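# Olero Household Words

Olero is a word list of everyday names for kitchen and household things, collected from people who filled in a short form at home. Each row gives one object, one name for it, and the region where the speaker grew up.

Version 2 was put together by Marlene Wendt and Urmila Bhatt. It replaces the March release, which had duplicate rows in the regional file.

## Contents

- words.csv — 3,060 rows, one name per row
- objects.csv — 400 objects with a short plain definition
- regions.csv — 29 regions, with the codes used in words.csv

Names are kept as the speaker wrote them. "Scoop", "dipper" and "server" are separate entries even when they were given for the same object. Spelling was corrected only where the speaker asked for it.
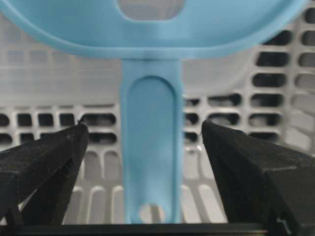 ## How the names were collected

Speakers got a definition and wrote down the first name that came to mind, then any others they used. They could skip an object. A skipped object has no row, so a missing row does not mean the speaker had no word for it.

In all, 1,287 forms were used. Forms with fewer than five answers were left out.

## Columns in words.csv

- object_id: matches objects.csv
- name: lower case, no article
- rank: 1 for the first name given, 2 for the second, and so on
- region: code from regions.csv
- note: free text, often blank 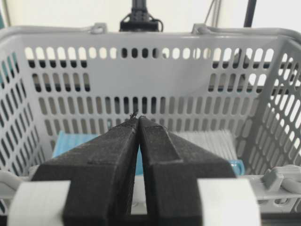

## Known problems

Regions are uneven. The Kukine region has many more speakers than any other and will pull any overall ranking toward its own words. Weight by region before comparing.

Plurals are mixed. Some speakers wrote "tongs" and others "tong", and both were kept.

The note column has not been checked. A few notes refer to objects by old numbers from version 1 — ignore these.

## Use

Free for teaching and research. Please name the list and the version. Send corrections with the object_id and the row number.

Last changed 23/04/2019

Contact: Urmila Bhatt, Olero word list | © Malhotra | Back to top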